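Sulix: headlamp bulb and ring fitment table
README, release 3

Sulix is a plain CSV table of bulb, ring and connector fitments for older saloons and estates. It is kept by the Pultolport owners' group and holds 598 rows. Each row covers one lamp position on one variant of a car, so a single model can take up a good many rows.

Columns

model, variant, facelift (y/n), lamp position, bulb base, connector, pin spacing in mm, source, checked (y/n)

Pin spacing was added in this release. Leave the field blank if you haven't measured it. Please don't copy it from a seller's listing.
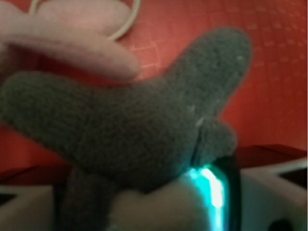

Sources

Most rows come from members' own cars. A further 79 were typed in from Kinsella parts sheets and are marked K in the source column. Rows marked S were sent over by the Sturnine forum and use their variant names, which don't always match ours.

Known problems

Facelift and pre-facelift lamps are mixed up in 11 rows. These are set to checked = n and should not be used for ordering. Right-hand-drive cars are covered better than left-hand-drive ones. Fog lamps are patchy, and trailer sockets are left out altogether.

Corrections

Send the old row and the new row together, with a note of how the spacing was measured. Calipers are preferred. Changes go in each March, apart from anything that could melt a connector, which gets fixed straight away.
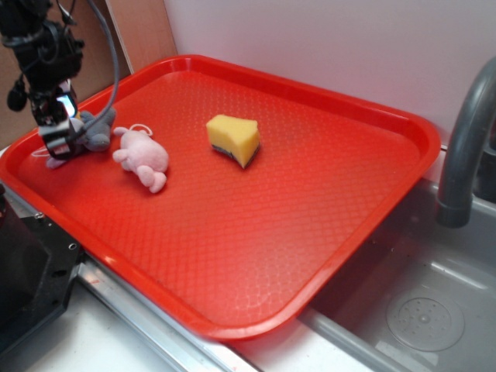 A reader on the Sturnine side asks whether the facelift column could hold a build month in place of y or n, as their own car was built during the changeover and has the later lamps with the earlier plugs. The column will stay as it is for now. Put the build month in the variant field, after a slash.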